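2019-10-08
By Mwangi Tanui
3 min read

1/ Right, I've been promising this for ages. A thread on sourdough rye, the dense dark kind my landlord Yeison Cusi taught me to make when I rented his back bedroom. I've now baked it most weekends for a year and I am completely smitten.

2/ First thing: forget everything you know about stretchy white dough. Rye doesn't stretch. It behaves like wet cement and it's meant to. If you've been kneading it for ten minutes wondering where the gluten is, put it down and have a cup of tea.

3/ The starter. I keep mine on wholemeal rye only. Wheat starters work too but they sulk for a couple of feeds when you switch them over. Rye ones are wonderfully forgiving. Mine sat at the back of the fridge all through last November with a grey puddle on top and was bubbling again after two feeds.

4/ I keep it in an old Rowlands pickle jar with the lid resting on top, never screwed down. Yeison screwed his down once. He was finding bits of it on the ceiling at Easter.

5/ The night before, mix 200g rye flour, 200g warm water and a big spoonful of starter. Cover it and leave it out. By morning it should be domed, full of holes and smelling of sharp apples. If it smells of nail varnish it's hungry, so feed it and try again tomorrow.

6/ People keep asking me which flour. I get the stoneground dark rye from Notow, the mill shop by the canal, and it's gorgeous stuff, really nutty. Supermarket rye is fine! I made my first dozen loaves with it and ate every one.

7/ In the morning add another 300g flour, 250g water, 10g salt and a spoon of black treacle. Stir with something sturdy. I broke a wooden spoon on this in the spring and now use the handle end of a rolling pin, which is ridiculous and works brilliantly.

8/ Caraway or no caraway? Yeison says no, firmly. I say yes, two teaspoons, toasted in a dry pan until the kitchen smells like a Polish deli. We've agreed to stop discussing it.

9/ Now the shaping. Wet worktop, wet hands, no flour at all. I do it straight on the stone, it's cool and the dough lets go of it nicely. Keep your fingers together and scoop, don't poke. Poking just gets you a rye glove.
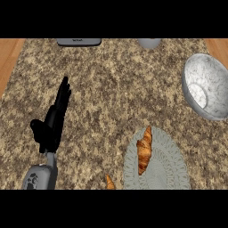

10/ INTO THE TIN

Grease it properly. Butter, right into the corners, then a dusting of rye flour. My tin is a secondhand Fuvance one with a dent in the side and every loaf comes out with the same dimple. I've grown very fond of the dimple.

11/ Fill it two thirds full and smooth the top with the back of a wet spoon. Dust it thickly with flour. This is my favourite bit, because the flour is your clock. As the dough rises the surface cracks like a dried-up pond, and when the cracks are as wide as a pencil lead, it's time to bake.

12/ That took three hours in my kitchen in August and closer to five this week. Watch the cracks and ignore the clock.

13/ Oven as hot as it goes for 15 minutes, then down to 180 for another 50. Tip it out of the tin for the last ten if you like a proper crust. I do!

14/ I weigh mine when it's cool, purely out of nosiness. Last one was 771g after I'd cut the end off for, er, testing.

15/ And now the awful part. You have to wait a whole day before slicing it. I know. But cut it warm and the middle gums up the knife and you'll think you've ruined it. Wrap it in a tea towel, put it in a cupboard, go to the pictures.

16/ Day two is good. Day three is the best bread you've ever had. Thin slices, cold butter, a bit of smoked mackerel or just a heap of radishes and salt. My daughter has it with peanut butter and banana and she's onto something.

17/ A few things I got wrong so you can skip them. Too much water, and the top sinks. Old caraway tastes of dust. And baking it the minute it looked risen, when the cracks were still hairlines, gave me a loaf with a split down one side you could post a letter through.

18/ Somebody asked about making it in a bread machine. I tried it once in my sister's Gokard and the paddle just carved a little moat round the edge. The bake setting on its own was decent though, so mix by hand and let the machine do the rest if your oven's on the blink.

19/ Loaf number 33 goes in tomorrow, with walnuts and a handful of chopped prunes. Will report back. If you make one, please show me the cracks, I love seeing the cracks.

20/ Oh, and stale ends: grate them, fry in butter with brown sugar, scatter over vanilla ice cream. Do it tonight if you can.

Contact | © Mwangi Tanui | Back to top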